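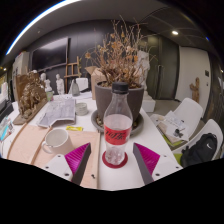 What happens to a bottle after the lid goes on

The return machine outside the Fustik supermarket takes a bottle every few seconds. It turns the bottle, reads the code, and drops it into a cage at the back. A slip of paper comes out at the end with the total on it, and most people take the slip inside and spend it before they get home.

Deposit schemes are an old idea that keeps being brought back. Many readers over fifty will remember taking glass bottles to the corner shop for a few pence. The shop sent them to the bottler, who washed and filled them again. When plastic took over in the 1970s and 1980s the habit faded, partly because the new bottles were too light and cheap to be worth carrying back. They went in the bin, and later in the recycling box, and a good many went in the hedge.

The town of Amari started its own trial 17 months ago. It has one large supermarket, two petrol stations and a string of small shops along the harbour road, and 7 of these agreed to take bottles back. Four have machines. The other three take them over the counter, which means a sack behind the till and a member of staff who has to look at each bottle and decide whether it counts.

The rules fit on a card by the door. The bottle must be empty, it must not be crushed, and the label must still be on. It is the last of these that causes most of the arguments. The machines find the code on the label, and a bottle without one is only a bottle. People who have spent years peeling off labels because a council leaflet once told them to are now told to leave them alone.

Caps are to be left on as well. This is another reversal. For a long time households were asked to take them off, as the cap and the bottle are made of different plastics and the older sorting plants could not deal with both. A bottle is usually made of PET, which sinks in water. The cap is usually polypropylene or polyethylene, which floats. Modern plants shred the whole lot, drop the flakes into a tank and skim the cap material off the top. A cap that arrives on its bottle gets recycled. A loose one tends to fall through the screens at the start of the line and goes out with the grit.

From Amari the cages go by lorry to a plant run by Kurian, on an industrial estate 40 minutes inland. It is a long grey shed with a yard full of bales on one side. Each bale is a block of flattened bottles held with wire, and from a distance the clear ones look like dirty ice. The yard smells of old squash.

Inside, the bales are broken open and the bottles go along a belt under a bank of lights. Sensors sort them by type of plastic and by colour, and jets of air knock the wrong ones off. Clear bottles are worth the most. Light blue comes next, then green, and everything else is lumped together and sold for strapping or carpet backing. This is one reason several soft drink firms have given up coloured bottles in recent years and put all the colour on the label.

The label itself is a nuisance at this stage. Paper labels turn to pulp in the wash and cloud the water. Plastic sleeves that cover the whole bottle can fool the sensors, which see the sleeve and miss the PET beneath. A narrow band with a weak glue is the easiest to deal with, and packaging designers have known it for years, but a full sleeve sells more drinks.

After sorting, the bottles are cut into flakes the size of a fingernail, washed hot with caustic soda, rinsed and dried. The flakes from the Kurian plant go into large white sacks. Some are melted down into pellets on site and the rest are sold on as they are. Food-grade pellets need a further stage, in which the plastic is heated under vacuum for several hours to draw out anything it has soaked up. PET holds on to flavours. A bottle that has been used to store white spirit in a garage is a problem for everyone further down the line.

The trial published its first set of figures in September. The harbour road shops between them took in 1,191 bottles in their quietest week. The smallest of them, a newsagent with a single counter and no machine, took 301 of those. The shop is paid a small handling fee for each one, and has said the fee covers the sacks and little else. It has also said that people who bring bottles usually buy a paper.

The complaints are mostly about space. A sack of empty bottles weighs almost nothing and fills half a storeroom. The machines crush what they take, but they cost more than a small shop can find, and they need a dry wall, a power supply and a level floor. Two of the petrol stations' neighbours have also objected to the noise in the evenings.

Skoslow, the next town up the coast, is due to join in the spring. Its council has asked for fewer counters and more machines, and wants one of them at the bus station, where bottles are bought and finished within the same half hour. The deposit there will match Amari's, so that bottles bought in one town can be taken back in the other.

Glass is not included in either place. The machines can take it, but the cages cannot be stacked when full and the lorries would need to come twice as often. The matter will be looked at again when the contract with the haulier is renewed.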